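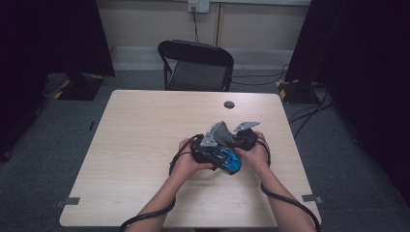

Photo: B. Ziółkowski, Tuvlow workshop notebook

Search this notebook Go

2022-04-23
Curtained table, surfaces and small goods

Carried over from the last entry: glare on the dark plastic, lint from the gray textile, and the spacing of the table inside the curtains. The first two are partly done. The third is done except for the outlet cord.

1. Table

The Vollwood top stays. I had it down for replacement in September on account of the pale wood grain, which I expected to throw too much light back up under the glossy goods. Tried a dark cover over the left half and compared. The cover takes the warm cast out of the lower bodywork on the car but it creeps every time something is slid across it, and it picks up every fiber the textile sheds. The uncovered top wipes down with one pass. Cover removed and put back in the drawer with the other cover.

Gray tape marks on the near edge, one left and one right. These are the reference for everything set down on the table from now on, so please leave them alone when cleaning. Solvent lifts the adhesive. If a mark has to be replaced, lay the new piece next to the old one first, then peel the old one. Last time it was done the other way round and the left mark ended up a full tape width off, and all the positions written down that week are useless.

The cable hole sits off center to the right, toward the far edge. I had been treating it as the table center in my sketches, which explains why my sketches and Bartosz's never agree. All his distances are from the near edge and the left mark. Use his. My older sketches have been struck through in red but not removed from the book.

Rounded corners: do not measure from a corner. There is no agreed point on a rounded corner to put the end of a tape on. Measure from the straight part of the edge, square to it.

Table height checked at all legs. One foot was sinking into the carpet more than the others and the top had a slight fall toward the right. The toy car is free rolling and finds any slope at once, so this mattered more than I expected. Put a thin pad under the foot. The car now stays where it is placed, pointing either way. Check again after the carpet has been cleaned.

2. Curtains and wall

Clear distance between the two dark curtains at table height is 1,815 mm, measured with both hanging free. It drops when somebody hooks a curtain over the equipment case, so the case on the left is to stay fully behind the line of the curtain. Same for the black base on the right. The yellow markings on both are bright enough to show as streaks in the gloss if the curtain is pulled back too far. Saw a yellow line down the side of a black part and spent some time looking for a scratch that was not there.

The curtains are the Dullasberg ones. They hang well and do not smell of anything any more. They do shed a little at the hem. I ran a lint roller along both hems and the roller came away with short black fibers, easy to tell from the gray ones under the loupe. Entered as a known source, no action.

The wall behind is beige and is left uncovered. It gives a soft, even reflection in the upper surfaces and I would miss it. Black cloth over the wall was tried in the winter and made the dark plastic impossible to read: no edge to look at anywhere.

The black folding chair behind the table is in a good place for a person sitting and making notes, and in a bad place for the reflection of its backrest. It can be folded and laid flat when gloss is being judged. Legs leave dents in the carpet, so it is easy to put back.

Open: thin black cord from the outlet on the back wall, running down behind the chair. It gets caught under a chair leg when the chair is pushed back. Needs a clip on the skirting. I do not want adhesive clips on that paint, so it will have to be something at floor level. Ask what was used in the other room.

3. Light

Level at the tabletop with everything on: 2,000 lux. With only the rear row on: 900 lux.

At the higher level the flat colors are easy and the glossy black is bad. White highlights sit across the curved parts and anything under a highlight is lost, including mold lines and fine scratches. At the lower level the highlights shrink and there is less of a hot center to them, but the charcoal in the textile closes up and I can no longer separate charcoal loops from light gray ones without bending down.

No single setting does both. For now:
Glossy goods – rear row only, turn the object, not the lamp.
Textiles – everything on.
Mixed set on the table – everything on, and note in the margin that the gloss was not judged.

A diffuser would probably settle it. Bartosz has one at home from something else and will bring it in to try before we order.

4. Objects

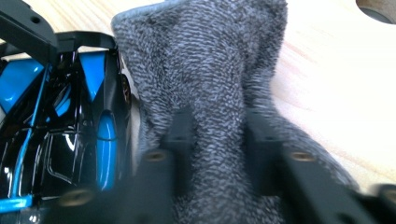
Gray looped textile beside the black and blue toy car.

Car. Glossy black body with sky-blue parts: the broad sloping panel, the tall rounded inset on the side, the thin piping. Of the whole small goods shelf it is the worst object for glare and I would like to keep it for that reason. If a lighting setup copes with this body it will cope with the rest.

The blue is the useful color on it. The inset is surrounded by black that curves around it, and the edge between the two stays readable even when the black next to it is blown out. When writing down which way the car is facing, refer to the blue inset. "Front" and "back" have been used both ways round by different hands in this book.

Handling: cotton gloves, or wipe after. Fingerprints on the black body read as haze at the lower light level and as nothing at all at the higher one, so it is possible to think it is clean, turn half the lights off and find it is not. Wiped with the microfiber from the Wróbel pack, dry, light pressure, along the car and not in circles. Circles left fine swirls on the previous toy, which has been retired to the box under the bench.

Textile. Looped, mottled charcoal and light gray, with a rolled edge along the rim that runs slightly lighter than the body of it. Bunched, it stands up on its own in a tall fold for a while and then slumps. Flat, it curls at the rim. Neither state repeats very well. Two people asked to "put it down bunched" will give you two different shapes, and the same person will give you two different shapes before and after lunch.

I would stop trying to specify the shape. Specify the footprint and which way the rim faces, and let the folds be what they are. Proposed wording for the sheet: rim up, footprint inside the marks, not touching the next object by more than its own fuzz. Bartosz objects to "fuzz". Open to another word.

Lint transfer. This was the actual job today and the result is dull. Washed textile, tumbled without softener, set down against the car, left for 35 minutes, lifted straight up, car inspected under the loupe. Then the same with an unwashed piece from the same pack.

Washed: a few short fibers, all along the lower edge of the body, all lifted with a soft brush.
Unwashed: many more, including on the upper surfaces where there had been no contact. Brush moved them about without removing all of them. The rest came off with the roller.

I take the fibers on the upper surfaces to be static from the wiping. Repeated with the car left to stand after the wipe and there were fewer. Not enough repeats to call it, but enough to change the order of work: wipe the car first, textile last, and leave a gap between.

Wash instructions for the pack, as done: cold, inside out, nothing else in the drum. The first wash fills the filter. Empty it before the second. Loops stand up better after tumbling than after line drying, where they go flat and somewhat stiff. Color change after washing is too small for me to see.

Snagging. The loops catch on anything with a burr. The small hook on the shelf is the usual culprit, and there is a rough patch on the inside of the gray bin. Hook filed. Bin swapped with the one from the paint shelf, which is smooth but stained. A pulled loop is to be trimmed with scissors and not pulled through. Pulling it through puckers the row on both sides.

5. Storage

Car goes in the lidded box, wheels down, on the folded microfiber. It does not go in the same box as the textiles again. That was me.

Textiles go folded once in the open tray, rims all the same way. The tray label still says "socks/towels/misc" and should be redone.

Spare gray tape is in the left drawer, at the back. There is one more roll on order with the next Vollwood delivery, along with the felt pads. If the pads come in brown again they are still fine for under the feet.

6. Housekeeping

Carpet vacuumed around the table and behind both curtains. Vacuum before the textile work as well as after it. The carpet is gray, the textile is gray, and loose fibers on the tabletop could be from either one. Under the loupe the carpet fiber is thicker and straight, the textile fiber is crimped. Samples of both are taped inside the back cover of this book with the curtain fiber beside them.

To do
– floor clip for the outlet cord
– try the diffuser at the lower light level, car only
– repeat the washed/unwashed comparison with the standing time written down
– check the table level after the carpet cleaning
– new tray label
– copy the light levels onto the card by the switch

Bartosz to countersign sections 1 and 2, the distances are his. Section 4 can wait for the repeats.

Contact: Tuvlow workshop desk | © Tuvlow 2022 | Back to top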